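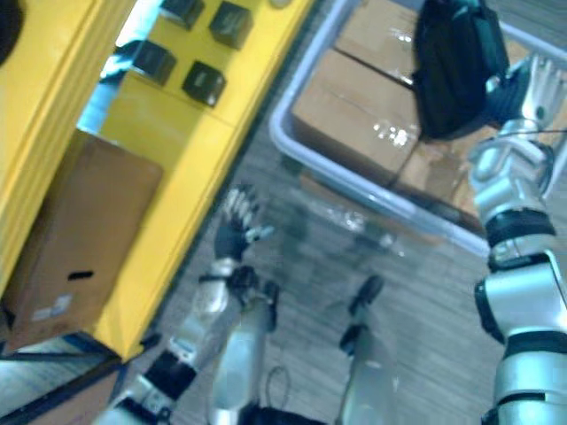
Visit to the Andreadis Storage and Handling Hall, Skukbridge
Report to members of the Drarkham Association for Small Manufacturers

On 9th May a party of 25 members visited the storage and handling hall operated by Andreadis at its Skukbridge site. The visit formed part of the Association's regular program of workplace tours and was arranged at the request of members who are planning new storage areas of their own. The party was received by Sotiris Fragkou, site manager, who led the tour and answered questions for most of the afternoon.

The site covers 4,000 square meters, divided between a goods-in area, a main hall and a smaller fitting room at the east end. Members who have visited Skukbridge before will remember the older building next to the canal. That building is now used only for long-term storage and was not included in the tour.

Arrival and introduction

Visitors signed in at the front desk and were issued with shoe covers and badges. Mr. Fragkou gave a short talk on the history of the site, which opened as a packaging store and took on parts handling later. He explained that the firm now holds a large range of small goods for other companies, many of them in quantities too low to justify a full pallet. These goods are the reason for the open shelving that members had asked to see.

The talk lasted longer than planned, and the tour of goods-in was shortened as a result. Members who wished to see the dock doors in use may apply to join a second visit in November.

The fitting room

The greater part of the visit was spent in the fitting room, where molded trays, boxes and small parts are kept on yellow shelving. The shelving is bright, with a glossy surface that reflects the ceiling lights, and several members remarked on how easily a dark item can be found against it. Mr. Fragkou confirmed that the color was chosen with this in mind. A gray or white shelf had been considered, but the staff preferred yellow after a trial of 5 weeks.

The molded trays are black and have the outline of a shoe sole, with raised walls and a rounded end. They are kept on the top level, where they can be reached without bending. The level below is used for cardboard boxes and for smaller items, among them black and dark green square pieces and pale gray round discs. The discs are set out in pairs, and a visitor who handled one was asked, politely, to put it back where it had been.

The floor has a gray wood pattern. One member asked whether a patterned floor made it harder to spot dropped parts. Mr. Fragkou agreed that it could, and said that a plain floor would be considered when the room is next refitted. The present floor had been in good condition when the firm took over the room, and there had been no case for replacing it at that time.

Boxes and carrying trays

Members were interested in the choice of box. The brown cardboard boxes have a hand-hole slot in the side, which allows them to be drawn forward from a low shelf with one hand. A small white label is fixed beside the slot on some of them. Mr. Fragkou advised that labels should be placed low on the face, where fingers do not rub against the print – a point that the Association's own guidance does not cover and which will be added to it.

For moving boxes over short distances the room uses light gray plastic trays with raised, rounded rims. Two boxes can be placed together in one tray. The trays were bought from Brasosard, and the firm has 43 of them in service across the site. Members asked about the price, which Mr. Fragkou was not able to give. He has since sent the supplier's address to the Association's office, where it may be obtained on request.

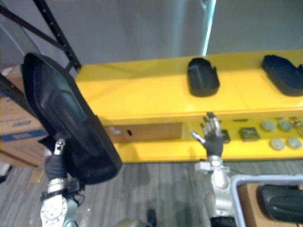
Discussion of layout

The party then discussed the layout of the room. Mr. Fragkou described the rule followed there, under which each type of item keeps one position on the shelf and is returned to that position at the end of every shift. No item is stacked on another unless it is in a box. The rule uses a good deal of shelf space, and some members doubted that it would suit a smaller workshop. Others took the view that the time saved in searching would make up for the space lost.

There was also a question on the depth of the shelves. The top shelf is broad, and an item pushed to the back is harder to see from a seated position. Staff are asked to keep the molded trays a short reach from the front, with an even gap between them, so that each may be lifted by its rim without moving its neighbor. 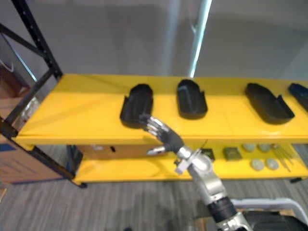 Molded trays on the top shelf, with a cardboard box and small parts on the level below. Fitting room, Skukbridge.

Mr. Fragkou noted that the trays had at first been kept on the lower level and the boxes above. The order was reversed after staff reported that the boxes, when full, were awkward to lift down. Members with similar shelving may wish to review which of their goods are heaviest before settling on an arrangement.

Points for members

Members asked that the following be recorded.

Shelf color should be chosen with the color of the goods in mind.

Small loose parts of one kind should be set out in a regular pattern, so that a missing piece is noticed.

Heavy boxes belong on the lower level.

Carrying trays should have a rim high enough to stop a box from sliding off.

Close of the visit

Tea was served in the staff dining room, and the chair thanked Mr. Fragkou and his colleagues for their time. The coach left Skukbridge around 25 minutes later than advertised owing to roadworks at the site entrance, and the Association apologizes to those members who missed their connections at Drarkham.

Places on the November visit are limited. Members wishing to attend should write to the office, stating whether they have already taken part in a tour of the site. Sturdy flat shoes are required in goods-in, and bags must be left at the front desk.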